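Section 4: Building your first program in Seltov

By now Seltov is installed and has found your projector, so this is the fun part! A program is everything your audience sees from the moment the doors open: the welcome card, the short, the feature and the music you play them out with. Build it once and you can run the whole evening from the space bar.

Before you start, copy every film to the internal drive of the playback computer. Streaming from a memory stick may get you through the trailer and then leave you with a frozen face in the second reel.

4.1 Make the program

1. Open Seltov and choose Program > New. Type a name you'll recognize in the dark. "Robichaud Hall, Sat 1 May" is much kinder to you than "test final 2".

2. Drag your films into the left column in the order you want them. Each one turns from gray to black when Seltov has finished reading it. A long feature can take a few minutes, so go and put the chairs out.

3. Click the feature and set Picture Shape. Leave it on Auto for anything made for wide screens. For older, squarer films choose Keep Original, and please don't stretch them. Those black bars at the sides are part of the deal, and a silent comedy with everyone looking squashed is a sad thing.

4. Set the gap between items. The default is three seconds of black, and I love a longer one before the feature (try eight), when the room goes quiet by itself.

5. Press Save.

Note: Seltov stores only the program, not the films. If you move a film to another folder, its title turns red and you'll need to drag it in again.

4.2 Subtitles

1. Put the subtitle file in the same folder as the film, with the same name.

2. Right-click the film and choose Subtitles > Attach.

3. Play a talky scene and walk to the back row. If you can't read every line comfortably, raise the size. We use 50 at Robichaud and 40 in the smaller room.

4. Check the timing near the end of the film as well as the start. A file made for a different cut will drift, and you can fix most of it with the Nudge slider.

Caution: Do not attach subtitles while the program is running. Seltov will reload the film from the beginning, with your audience watching.

4.3 Sound

1. Play the loudest scene you can find, then the quietest. Set the hall volume for the quiet one.

2. Go back to the loud scene. If it's painful, turn on Night Range at its lowest setting and try both again.

3. Tick Match Levels so the short doesn't blast everyone out of their seats ahead of a whispery feature. It's my favorite box in the whole program!

Remember that an empty room sounds brighter than a full one. Go up a notch once people are seated.

4.4 Run-through

1. Choose Program > Rehearse. Seltov plays the first and last 20 seconds of each item, with the real gaps in between.

2. Watch from a seat in the middle.

3. If everything runs cleanly, choose Lock. The padlock turns green and stray clicks can't hurt you.

Seltov guide, written by Francine Melnyk | Questions: use the contact form | Back to top

Comments

Réjean Wong: Rehearse mode saved us last night. The short was in there twice and I would never have noticed. What a great little feature.

Dirkance Film Nights: Could you add a bit on intermissions? Our crowd wants tea halfway through anything over two hours.

Francine Melnyk: Yes! Intermissions are in Section 5. Drop a Hold card wherever you want the tea.

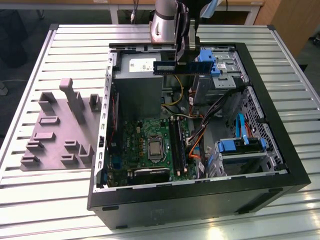 Gekemix: Our features used to stutter whenever Match Levels was ticked, and the cure was more memory in the playback computer. It's a nice easy job if you have a tower. Shut down, unplug it, lay the case on its side with the side panel off like the one in the photo, and hold the new module by its top edge as you bring it in over the case. We went from hiccups in every car chase to a perfectly smooth double bill, and I'd do it again tomorrow.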